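Tullesa Sim Support – Ticket 145
Status: Open, waiting on requester
Opened: Wednesday, August 8, 2018
Requester: Samer Hakim
Assigned to: Zaid Khasawneh
Component: Prostow scene randomizer, two-arm tabletop task

Problem
Policy trained on 2,000 simulated demos scores well on the fixed kitchen layout but drops to 14 percent when object poses are randomized. Same checkpoint, same camera. Expected a drop, but a much smaller one.

Log

Samer: Ran 50 rollouts per setting. Failures are almost all on the right arm. It closes early and the object gets pushed. Left arm is slower but usually recovers.

Zaid: Which randomizer build? The March one had a bug where the settle step was skipped, so objects could spawn touching each other.

Samer: The one after March. Settle step is on in the config.

Zaid: On in the config doesn't mean it ran. If the Noltell wrapper resets the scene first, the flag is read too late. Please do the following and report back.

1. Print the settle flag after reset, not before.

2. Turn off distractors and rerun with the same seeds. If the score comes back, it is contact with neighbors and not the grasp itself.

3. Save the top camera view before the right hand closes and check for objects leaning on each other. The can is against the plate in this one, tilted, with the right hand already at the red pepper:
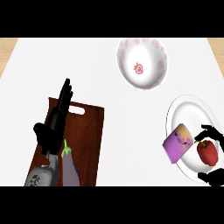
4. Compare spawn poses in the training set with the rollout poses. If no training demo has a tilted can, the policy has never seen one.

Current workaround
Reject any spawn where an object is tilted at the first step. This makes the test easier – don't mix those scores with the earlier ones in the results table.

Samer: Flag prints false after reset. Doing step 2 tonight on the Lumanlan machine.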